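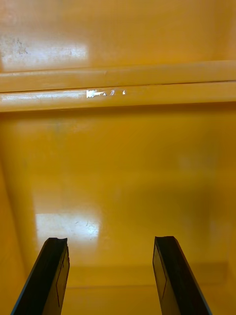
Zelell Opens Its Parts-Sorting Bench to Visitors in April

I run the sorting bench at Zelell, and the question I get most is whether a robot can do this job yet. My answer is "some of it, slowly, with me standing close by." Starting in April you can come and judge for yourself, because we're opening the bench to local repair shops and small manufacturers.

The chore is a dull one. Circuit boards, capacitors, plugs and bits of wire come in jumbled together, and each kind has to end up in its own bin. I've done it by hand for years, usually with the radio on. Now two robot arms take a turn at it, running control software from Lurnus, and I've logged 2,321 picks so far. Of those, 1,376 went through without me stepping in. I was hoping for more! 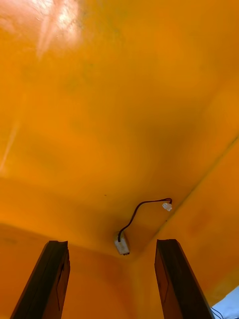

Wires are the big headache. A board keeps its shape when you grab it, but a wire bends, springs back, hooks onto its neighbor and brings a friend along for the ride. And then there's letting go — a light little plug doesn't always drop when you'd like it to. My hands sort that out before I've thought about it. A gripper needs to be taught, and we're still teaching.

"People ask me when it will match a good bench worker, and I tell them I don't have a date," says Malsha Mollah, our head of automation. "I'd sooner show them the misses along with the good runs." 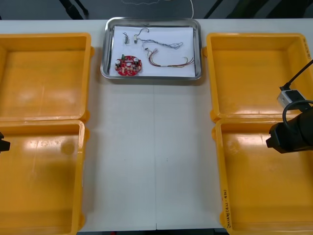
So that's how we'll run the visits. You'll get the full log, bad mornings included, and you're welcome to bring a handful of your own odds and ends for the arms to try (nothing sharp, please, and no batteries). Callum Lamont from Lurnus will be around to talk about the software side, and he's very patient with beginners. I know because I was one. 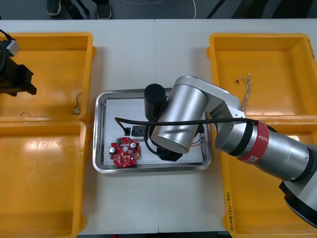

I do get asked about laundry and dishes too. We don't work on those, but a damp sock and a wire harness strike me as close cousins — both floppy, both never the same shape twice. If you're waiting for help with the folding, I'd keep folding for now.

Visits are free and start at 2 p.m. Call the Zelell front desk and ask for me, Sheena Mackay, to save a spot.

Filed under: Company News | Robotics & Automation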